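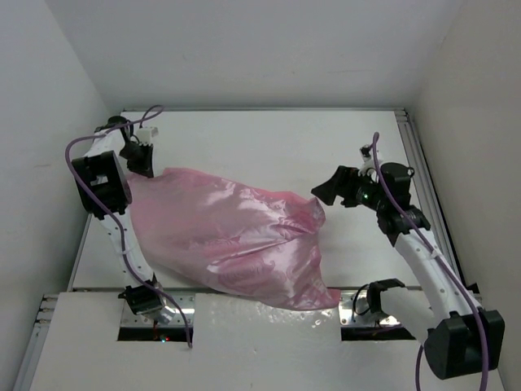
1/ Unfolding cloth from a heap, two arms

New results from our work on getting a pair of small arms to take a crumpled cloth and lay it flat. Preprint went up on 1 October 2021. Short version in this thread, long version in the paper.

2/ The problem

Most cloth folding work starts with the cloth already flat. We wanted to start from the heap. A satin cloth bunched up on a white table hides most of its own corners, and the shine moves around whenever the fabric does, so the colour image changes a lot between two nearly identical states.

3/ What we tried first

Corner detection. Find two corners, grab them, pull apart. It worked well on cotton tea towels and badly on satin. The detector kept picking bright folds as corners. Svyatoslav Polishchuk spent most of August relabelling and we got a few points out of it, no more.

4/ What we do now

We dropped corners altogether. The policy predicts a pair of grasp points and a pull direction for each arm, and it's scored on how much table the cloth covers afterwards. We call it Irkar. Coverage is cheap to measure on a white surface with a coloured cloth, so there's no hand labelling in the loop.

5/ Data

4000 pulls in simulation, then 1594 on the real arms. The simulator's satin is too stiff and we never fixed that. Training on the real pulls afterwards made up for most of it.

6/ Numbers

We ran 779 test trials from a random crumple. A trial ends when the cloth is flat enough or after up to 8 pulls. Full tables are in section five, split by fabric. Cotton is easiest, satin is in the middle, and a thin knit is the worst by a fair margin. We expected satin to be last.

7/ Why satin did better than we thought

It slides. A bad pull on cotton drags a fold tight and you need another move to undo it. On satin the layers tend to slip over each other and come apart anyway. The same slipperiness costs us at the grasp, where missed pinches are the most common failure.

8/ Fingers

Plain angled fingers, one per gripper, pointing toward the cloth. We tested a softer pad as well. It held better on the knit but picked up two layers at once on everything else, so we went back.

9/ Limits

One cloth at a time. Fixed viewpoint. If a corner hangs over the front edge of the table the coverage score undercounts it, and the policy sometimes pulls the wrong way for a move or two. Wider tables would help. So would a score that knows about the edge, and that's what we're working on now.

10/ Code

The training code and the real pulls are in the Irkar repo, along with the table drawings. Simulation assets will follow once we've cleaned up the licences. If you try it on a different fabric, please send us your failures as well as your scores.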